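Chapter 13
Storing and Sorting Small Parts

Learning Goals
After studying this chapter, the student should be able to set up a bench for sorting, choose a suitable container for each kind of part, and prepare a simple storage record.

13.1 Why Storage Matters

A shared workshop depends on its small parts. When wire, screws, and connectors are left in mixed boxes, students lose working time and often open new stock while usable pieces remain at the bottom of an old carton. A review of the teaching workshop at Zitlow listed 319 loose items that did not appear in any record. Most were short lengths of wire.

The procedure in this chapter was prepared by Abena Ayaaba and Elikem Boateng for first-year classes at Trekthorpe. It requires a clear bench space, a set of small bins, and 40 minutes.

13.2 Cartons and Bins

Cardboard cartons are acceptable for receiving and short-term holding. Their flaps tear with repeated handling, and the contents cannot be seen from the side.

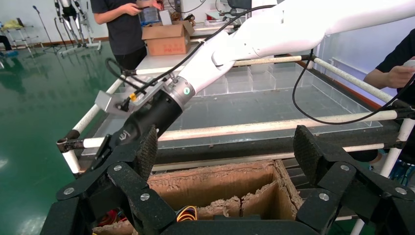 Clear bins are preferred for parts in daily use. Wire should be separated by color before it is put away, and each length should be coiled without sharp bends. Pieces too short to be coiled are placed together in one bin and entered in the record as offcuts. Section 13.3 describes the form of the record and the 2 signatures it must carry.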